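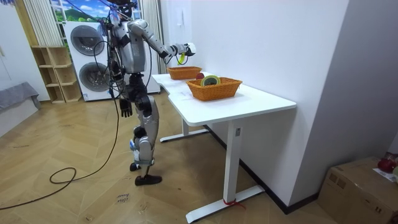

September 5, 2018

Boot rig notes, Plerndale bench. Mostly for me and Kirsty, Colton read if you want the stud numbers.

Second lot of football boots from Forine came in. Firm-ground sole, moulded studs, same last as the July lot but they say the heel cup is stiffer. Feels the same to my thumb. Weighed both, left one heavier again. Asked Osvaldo if they're glued by hand, he thinks so, will ask.

Traction runs on the turf tray first. Tray was still set for Hepburn's pitch mix (more sand) so had to swap the infill, lost most of the morning. Somebody please write on the tray lid when you change it.

Run 1 - no good, load cell not zeroed. Binned.
Run 2 - ok. Peak 946 N sideways at full load, turf held.
Run 3 - turf lifted at the back left corner, clamp slipped. Colour of the fibres went whitish where the studs dragged, kept a bit in a bag.
Run 4 on - reclamped, fine. Spread much tighter than July.

Rotation is the one the club cares about. Brirkinham lost two midfielders to knees last season and their physio wants a boot that lets go sooner on the turn. Fair enough but their strikers want the oposite, more bite on the first step. Can't do both with one stud pattern. Lev's idea is to drop the inside forefoot stud 2 mm and leave the rest alone. Tried it on one boot with the file - rough job, but torque came down and straight-line grip hardly moved. Need to do it properly on a pair before anyone gets excited, me included.

Stud wear: 30 cycles on the abrasive plate, then measure. Front studs lost more than the heel, expected. Callipers reading funny again, check against the block before trusting any of this.

Bending: up to 7 degrees difference between left and right at the toe at the same load. Don't like that. Could be the boot, could be how I'm seating the foot form. Swapped sides and most of it followed the boot, so probaly the boot. Will tell Forine after a repeat, not before.

Kirsty asked about wet runs. Not done. Spray bar is blocked at one end and gives a stripe down the middle, useless till it's cleaned. Vinegar soak overnight?

To do
- repeat bending, both sides, fresh foot form
- spray bar
- proper cut-down pair, Lev to do the studs
- order infill, the fine one, nearly out
- send Brirkinham the dry numbers only, nothing on rotation yet
- tray lid!!

Kwadwo A.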